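Notes for Plollham talk, 3/30/22

Slide 1. Hello, thank the hall, check they can hear me at the back (last time they couldn't!). Say I'm talking about food waste at home and that I'm no expert, just somebody who got fed up with scraping dinners into the bin.

Ask for hands up: who threw out some salad this week? Wait for it. Put my own hand up.

Slide 2. How I started. I kept a notebook by the bin for the whole of March and wrote down everything that went in. It was grim reading. Bread was the worst, then milk, then fruit I'd bought with good intentions and forgotten. Tell the Musdale story here, the one with the melon in the car boot, but keep it short, it ran on far too long when I did it at Farel.
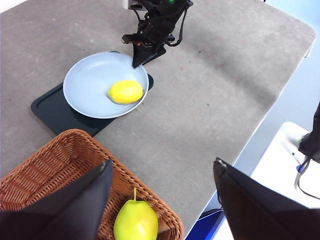

Slide 3. Shopping. I used to do one huge shop and hope for the best. Now I plan five dinners and leave the other nights open for leftovers, or eggs, or whatever my sister has dropped round. Mention the list on the fridge door. Mention that I still come home with things that aren't on it, especially if I go hungry.

Money bit: by my sums I was binning around 40 pounds' worth a month. Pause there, people usually groan.

Slide 4. Dates on packets. Go slowly, this always gets the most questions. "Use by" is about safety, so stick to it. "Best before" is about quality, so have a look and a sniff and decide for yourself. Somebody will ask about eggs. Somebody will ask about yoghurt. Don't get drawn into the rice argument, say we'll do it over tea.
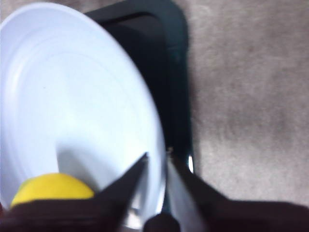
Slide 5. Portions. I cooked pasta by eye for years and always made enough for a football team. A mug is my measure now, one mug of dry pasta does the two of us. Smaller helpings first, seconds if wanted. It's much easier to save what's still in the pan than what's been pushed about with a fork!

Freezer: label everything. Tell them about the gravy that was really chocolate sauce.

Slide 6. Espiritu soup recipe, handouts by the door. Then questions, and remember to give the clicker back.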